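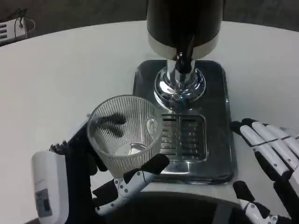

1/17/21

So I finally watched The Lantern Road last night, the whole thing, all three hours of it, and I've been walking around the apartment all morning thinking about that ferry. If you haven't seen it, go find it before you read any further (or don't, I'm not sure it can be spoiled).

Dennis Langat made it on what looks like pocket change. A young clerk named Josphat Mugo loses his job at a shipping office and spends one long October trying to get his last paycheck out of a boss who has moved across the lake. That's pretty much the plot. He takes the ferry over, he misses the boss, he takes the ferry back. He does this again and again, and each time the people on board are a little different and so is he.

I know how that sounds! My sister lasted 50 minutes and went to bed. But somewhere in the second crossing I stopped checking the clock. There's a woman who sells boiled eggs on the lower deck, played by Brisa Maldonado, and she has maybe six lines in the first hour. Then she sits down next to him during a storm and talks about her brother for what must be ten minutes with no cut, and I forgot I had a bowl of popcorn in my lap.

The sound is wonderful too. Wycliffe Makori did the music, which is mostly one accordion and a lot of engine noise, and he knows when to leave things alone. When Josphat gets to the office in Orkley and finds the door locked for the last time, you get rain on a tin roof and that's it.

What I didn't love: the boss. Obed Annan plays him so big, with the laugh and the cigar and the slapping of backs, that he seems to have wandered in from some other movie. Maybe that's on purpose. I kept hoping for one quiet moment with him and never got it. I also could have done without the dream with the horses.

I first heard of this one years ago at the Nyamweya, the little theater I used to go to when I lived over in Vestberg. They had a poster for it up in the lobby for ages, and it was supposed to play on a weekend when I was out of town, so of course I missed it. The place had 50 seats, and the one by the left aisle dropped you backward if you leaned on it. I miss it a lot this winter. My couch is fine, but there's something about a room full of strangers going quiet at the same time.

Anyway, it's on a disc from Plilla now, with a nice booklet and a short interview with Langat where he mostly talks about boats. They only pressed about 600 copies, so I wouldn't wait too long. I'd lend you mine, but my neighbor has already asked for it, and after that I want to watch the egg scene again.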